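Hanholm Police District

The Hanholm Police District is a local law enforcement agency covering the town of Hanholm and the neighboring communities of Sakum and Kumine. It is responsible for patrol, traffic enforcement, and the investigation of most crimes. Cases involving more than one district are passed to the regional prosecutor, who may leave them with local detectives.

Organization

The district is divided into 2 sections, patrol and investigations, both based at the main station on Pesonen Street. The patrol section has 33 sworn officers and works in 12-hour shifts, with the change of shift at 6 a.m. and 6 p.m. Sakum has a substation with a public counter. Kumine has had none since its office was merged with the one in Sakum, and residents there report non-urgent matters by phone or at either remaining counter.

Investigations

Detectives handle burglary, fraud, assault, and missing persons cases. Homicides are investigated jointly with the regional crime unit, which supplies its own forensic staff. Objects collected during an inquiry are logged at the main station and given a case number — the same number used later in court filings.
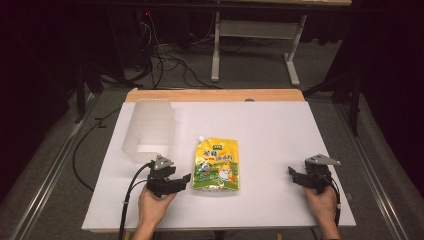
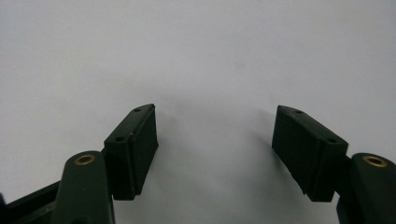
Property that is not needed for trial is returned to its owner once the prosecutor signs a release. Unclaimed items are held for 6 months and then sold at auction or destroyed. Firearms and drugs are never auctioned.

The Kumine warehouse burglaries

The district's best-known case was a series of 12 break-ins at storage buildings along the Kumine rail line. Tools, copper wire, and outboard motors were taken over one winter. The arrests came in January, after a scrap dealer in Sakum reported a seller who could not show where his wire had come from. Six people were charged and 4 were convicted. Charges against the other 2 were dropped for lack of evidence.

Oversight

Complaints against officers are filed with the district office and reviewed by an inspector from outside Hanholm. Findings are sent to the complainant in writing — a summary also appears in the district's annual report. Decisions can be appealed to the regional court.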